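May 27, 2019

Cloud until half past ten, then a gap to the south that lasted long enough for me to carry the tripod out and not long enough to use it. Went back in and finished the Quinlan book instead, so I may as well put down what I think of it while I am still cross.

It is the one the Nirnbridge society chose for its spring reading, on how the distances to the stars were worked out, and everybody at the last meeting was very pleased with it. I can see why. It is handsomely made and it moves along. But I kept wanting to stop the author and ask how he knows. He tells us that the ancients "felt" the sky was close. Did they? Which ones? One line of verse and he is off. Then there is the chapter on parallax, where he holds out a thumb and shuts one eye, as they all do, and two pages later the distance to a star has been found and we are supposed to clap. The whole difficulty is in those two pages. How do you measure a shift that small with a telescope that sags, through air that wobbles, on a clock that loses time? People argued over it for generations and published wrong answers with great confidence, and he gives that a single paragraph on page 100.

I did the thumb business at the kitchen window against the chimney over the road. It works, of course it works. I have never doubted the thumb.

The other thing that bothers me is the errors, or the lack of them. Every figure in the book comes bare. A cluster is so many light years off, full stop. I looked up two of them in my older handbook and neither agreed, and one was out by a good deal more than I would call rounding. I don't say Quinlan is wrong, he may well have the newer value, but a reader ought to be told that there is a newer value and an older one and that the next will be different again. The table at the back lists 1296 stars and I could not find a plus-or-minus against any of them.

Did like the part on star colours. He is careful there, for once, and says plainly what a spectrum can tell you and what is guesswork laid on top. Read that chapter twice.

Stopped at nine for something to eat. The kitchen wants painting, I notice it more in the evenings with the light on.
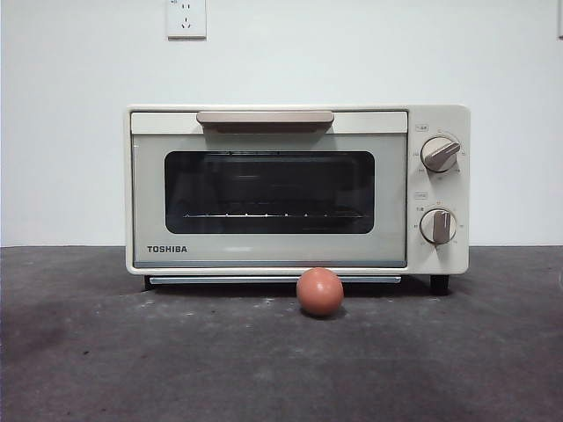

The toaster oven on the dark worktop.

Back to the sky, or what there was of it. Observing log shows nine usable nights since the new year, which is poor even for us. The Flandeo forecast gave tonight as "excellent" as late as teatime. I have been writing its promises in the margin next to what came, and I would do better with a coin. The people who pay for it tell me the paid version is better. They would, having paid.

There is talk of a coach to Namumport in August for the meteors. I have put my name down in pencil. The leaflet says you may expect a hundred an hour, and I have never in my life seen anything near that. The number assumes a perfectly black sky with the radiant straight overhead, and it assumes you can look everywhere at once. Namumport has a harbour and a row of floodlights. If I go it will be for the sea horizon, which I could do with for the low southern objects on my list.

Looked out again before bed. One hole in the cloud, three stars in it, and I could not be certain which they were without something round them to go by. Possibly the end of the Plough's handle. Put it in the log with a question mark, entry 2947, and brought the tripod in. The left leg is slipping again and needs a new clamp.

Must return the book. I shall be asked what I thought and I have not decided how much of this to say.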